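May, 9:40 am

Back on the Tedstead stock workbook. Totals on the summary sheet still off from the Heldale export. Started by checking the lookup – pulls from column F, but someone put in a new column at the front so everything has slid over one. Should be G now. Changed it to look up by header name so it dosn't happen again.

Still 11 rows giving #N/A after that. Looked at the cells, text looks fine, but LEN gives one more than it should. Trailing space from the export. TRIM fixed 8 of them. Last 3 are a non-breaking space, TRIM won't touch those. SUBSTITUTE with CHAR(160) first, then TRIM. OK now.

Note for whoever does the next import: clean the codes on the raw tab, not on the summary. Summary is locked anyway, password in the usual place.

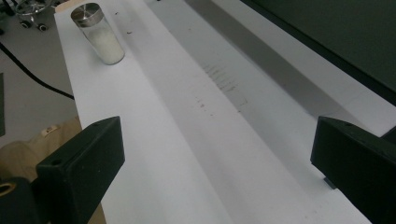
Šimkus sheet is a different mess. Dates came in as text, half day-first and half month-first. Sorting puts 11 before 3, which is how I spotted it. Tried Text to Columns with DMY, worked for the day-first ones, wrecked the others. Undo. Split into two blocks by source file, converted each on its own, pasted back together as values. Slow but right. Spot checked against the paper slips down to row 30, all match.

Do not save as CSV and reopen!! Leading zeros go. Did that once already this morning and had to start from the backup.

1:15 pm

Conditional formatting on the Nedwood tab had 22 rules, nearly all the same one copied over and over from people pasting rows. Cleared the lot, made one rule for the whole range. Scrolls properly now. File is a good bit smaller too, didn't expect that.

Paste as values only on this tab please. Ctrl+Shift+V in the newer version, otherwise right click.

Named ranges – two point at a sheet that was deleted, both #REF!. Took them out, nothing broke that I can see. Kept the old copy in the archive folder in case.

Still to do:
freeze the header row on Heldale
drop-down list for the unit column (kg / Kg / KG all in there at the momnet)
ask if anyone uses the pivot on the last tab, it hasn't been refreshed since the columns moved
print area on Tedstead, comes out one column too wide

Saved as v3, old one left open read only on the bench PC.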